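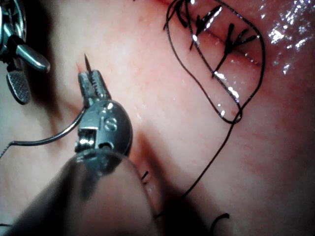
Figure 1. Wrist camera view during a suturing demonstration. The needle is held in the driver, with three tied stitches at upper right.

Learning from Demonstration in the Surgical Lab
Handout 4: Gathering Good Examples
Instructor: Tala Qudah
Lab sessions: Teodor Costache

Welcome back, everyone, and I hope the break treated you kindly. Last time we talked about what a policy is and how it can be trained to copy a person. Today we take a step backward (a useful one, I promise) and look at where the copying material comes from. I've spent more of my working life on this part than on any network design, and I have grown very fond of it, so please forgive me if I go on a bit.

What we mean by an example

For this course, an example is one complete attempt at one named subtask, recorded from start to finish, with the camera streams and the arm positions stored together. Suturing is far too big to be a single subtask. We break it up like this:

Pick up the needle
Set the needle in the jaws
Drive the needle through
Pull the thread
Hand over
Tie
Cut

You will find other ways of dividing it in the reading, and some of them are perfectly sensible. Ours follows the moments when the operator has to make a fresh decision, and those tend to be the moments when a learner goes wrong too.

Our collection, which we call Branora after the old lab building, holds 2097 examples as of this handout. Almost 20 percent of them are needle driving. Tying is much thinner than I would like, and Teodor will be asking for your help with that in the lab sessions, so be nice to him and eat a proper breakfast first.

Reading a single view

Go back to Figure 1 for a moment. When students label a still like this for the first time, they look at the needle and stop there. The needle matters, of course! But think about everything else a learning system gets handed along with it. There's the shaft of the driver, big and blurred, covering a good piece of the lower left. There's a second instrument with its jaws open and nothing in them. There's a loop of black thread lying around the finished stitches, and more thread coming off the needle itself and sweeping away to the left. And at upper right the wet surface throws back lots of tiny bright points of light.

Each of those can teach the system something we didn't mean to teach. If every example of needle driving in the collection happens to have finished stitches at upper right, the system may lean on the stitches to work out where it is. Then you give it a fresh incision with no stitches at all, and it has lost its landmark. We saw a mild form of this in the first Zamfir trials, where a policy did nicely on the third and fourth stitch and poorly on the first. We had recorded 74 sessions by then, and in most of them the operator had warmed up with a couple of stitches before pressing record. A very human habit, and an expensive one.

So please write down what the starting state was. "Incision closed, three stitches tied" is enough. You don't need a paragraph.

Thread is harder than metal

The instruments are rigid and we know their shape from the drawings. Even when a jaw is half hidden we can work out where the rest of it must be. Thread gives us none of that. It crosses over itself, it slips into shadow, it looks like one line when it may be two. In Figure 1 there is a short dark end poking up just to the right of the shaft. Is it the tail of another stitch? It could well be, and the shaft hides too much for us to say from one still.

When you label thread, use three marks only:

C for clear: you can follow it with your eye the whole way
B for broken: you lose it and find it again
U for unsure: you can't tell which strand it belongs to

Use U as often as you need it. I would much sooner have a labeler who writes U on a third of the strands than one who guesses bravely. Guesses look the same as knowledge once they are in the file – I have spent whole weekends digging them out again.

Keep the clumsy ones

Now for the part that usually gets an argument going. Operators like to delete attempts they are not proud of, and I understand that, as I am a vain operator myself. Please don't do it. An attempt in which the needle turns in the jaws and the operator calmly sets it straight again shows the system how to get out of trouble, and we have very little of that. In the Tarberg set, which was recorded by two very skilled people, we found just 37 examples with any recovery in them. The policy trained on that set was lovely to watch right up to its first mistake, and then it had no idea what to do with itself.

What we do throw out:

Recordings where a camera stream froze or drifted out of step with the arms
Recordings where the operator stopped to talk (it happens to all of us)
Recordings with no subtask name

Everything else stays, with a quality mark from one to five. Mark it the same day. Your memory of why a stitch felt wrong is quite good at four in the afternoon and quite poor by the following week.

A word on more than one operator

People move differently. One of us pulls thread in a single long sweep and another takes it in short tugs, and both get the job done. If you mix the two styles without telling the system who was at the controls, it can land somewhere in the middle and produce a motion that neither person would ever make. The Nurner tool now asks for an operator code before it will open a new session. Please use your own code, even if you are only sitting down for five minutes after a friend.

For the next session

Read the chapter on compounding errors, slowly, with a pencil.
Label the practice clip in the shared folder using C, B and U, then swap with a partner and compare. Bring the places where you disagreed.
Write half a page on one thing in Figure 1, other than the needle, that a system might come to rely on by accident. How would you change the recording plan to prevent it?

Teodor has the sign-up sheet for the tying sessions. Come with short nails and some patience, and leave your coffee on the shelf outside the door.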